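3.2 Sorting at the table

We came to the sorting table fairly late in the project. The first round of the Skistwood study had been built on wall posters and full-height recycling carts, and people walked right past both. What changed things was bringing the whole job down to table height, where hands already are. We were delighted by how quickly the talk started once people could stand over the bins and look straight into them.

The setup is deliberately plain. We use soft fabric bins, set side by side on a tabletop, with one printed word for each: Bottle, Plastic, Can. Glass goes in the first. The labels are loose cards, so they can be swapped or moved between sessions, and they do slide about a bit in use. We tried icons in the pilot at Udero and dropped them after a long and very entertaining argument over whether our drawing of a can was a drawing of a candle.

Fabric turned out to be a lovely choice for glass. Hard tubs made such a racket that people slowed down and placed each item with great care, and that spoiled our timing measures. With soft sides the room stays quiet enough for sorters to think out loud, and much of our best material comes from exactly that muttering.

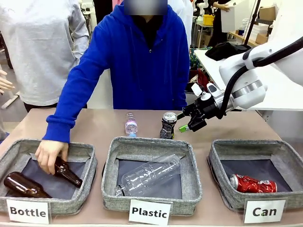 Figure 2. Sorting a brown glass bottle at the three-bin table, with the Bottle, Plastic and Can labels in place.

The word "Bottle" is where things get really interesting. A plastic water bottle is a bottle by name and plastic by material, and our labels mix the two kinds of word on purpose. Melati Liem, who designed the card wording, wanted to keep the mismatch that people meet in kitchens and break rooms every day. Sorters who were handed a glass bottle hardly paused at all. Give the same people a water bottle with its cap on and you can watch the hand drift toward one bin, stop, and drift back!

Across the two sites, Skistwood and Latuheru, we logged 3090 placements. Each site had 200 sorters, and no one sorted at both. We coded a placement as hesitant if the item was held over one bin and then released into another, or if the sorter asked a question before letting go. Items left standing on the table at the end of a turn were coded separately as "parked." We had expected parking to be rare and it was wonderfully common, especially with containers that still had something in them. Sorters often said they wanted to empty those first, and a few went off to look for a sink.

Crushed cans deserve a word of their own. In the Zondivier trials every can was smooth and new, and we worried that dents would make them harder to recognize. At our table they caused no trouble that we could find in the codes, although several people at Latuheru straightened a can out a little before dropping it in.

The order of the bins was held fixed within a session and changed between sessions. We return to the effect of order in Section 4, along with the parked items, which we now think should have had a bin of their own from the start.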